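How to Plate a Slice of Cake So It Stays Standing
Posted 10/15/18 by Anqi Dong

I love cutting cake for people. I love it more than eating it (okay, almost), and after years of wedges flopping onto their sides I finally have a routine I'm happy with! It works for any layered cake that cuts into a decent wedge, and you don't need anything fancy.

What you'll need
A chilled cake, up to 32 ounces
A long thin knife
A cake server
A tall mug of hot water and a clean dish towel
Small plates with a raised rim

Step 1: Set out the plate first
Do this before you even touch the knife. Clear plenty of elbow room and put the plate right where you'll be working, so you're not hunting for a spot with a wobbly slice in midair. I like a plain color with a flat center, and pink is my favorite under white cream. It looks so cheerful!

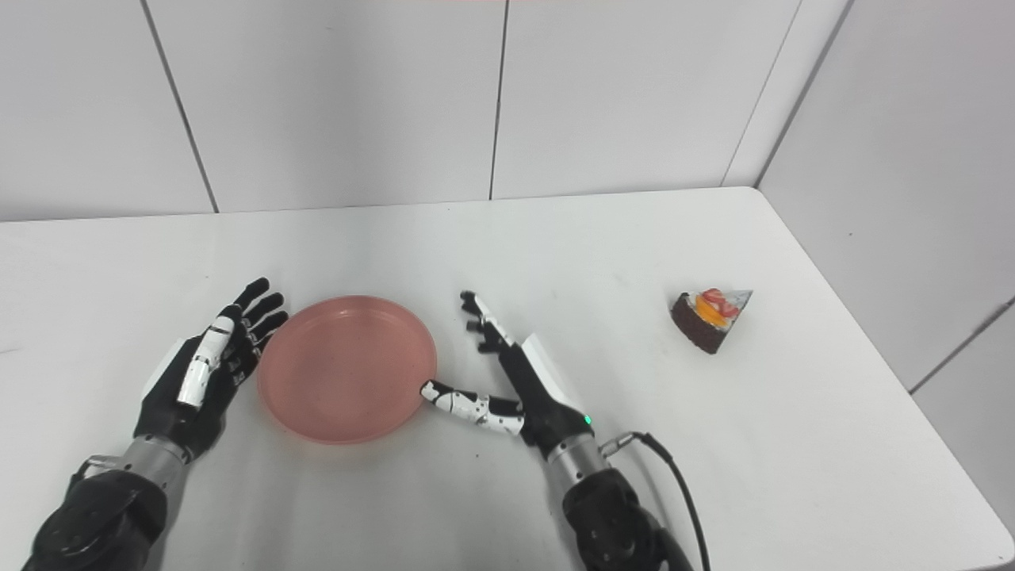 Step 2: Warm the knife
Dip the blade in the hot water for a few seconds and wipe it dry. Cut straight down from the center of the cake to the edge, then pull the knife out toward you at the bottom instead of lifting it back up through the cream. Wipe, dip again, and make your second cut. Yes, wipe it every single time. Chocolate crumbs in white cream show up from across the room!

Step 3: Lift and lower
Slide the server all the way under, right to the tip. If the base sticks, wiggle a little from side to side. Carry the slice low over the plate, set the wide end down first, and ease the server out while you steady the slice with one finger or the flat of the knife.

Where you put it is up to you. I like a wedge set a bit off center, with the point aimed toward the person who's going to eat it. 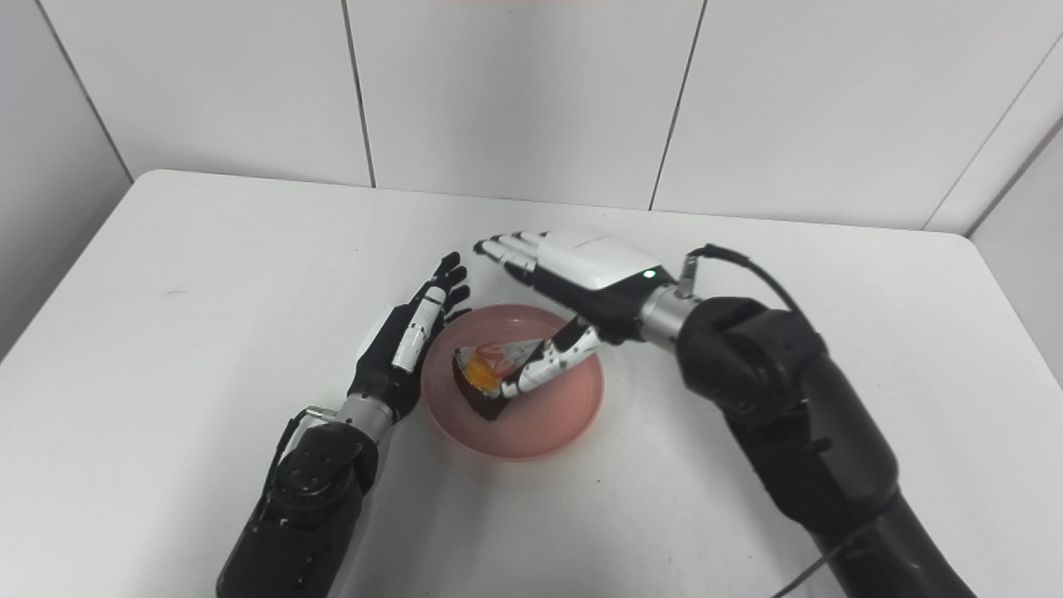

That leaves a nice open patch of plate for berries or a spoonful of sauce, and there's still room for the fork. Go easy on sauce if your base is a soft one, or it will soak right in. Raspberries are great, and so are thin curls of orange peel in January when the oranges are good.

Leftover slices keep for 2 days in the fridge in a covered box. Put a strip of parchment against each cut side and they'll come apart cleanly the next day.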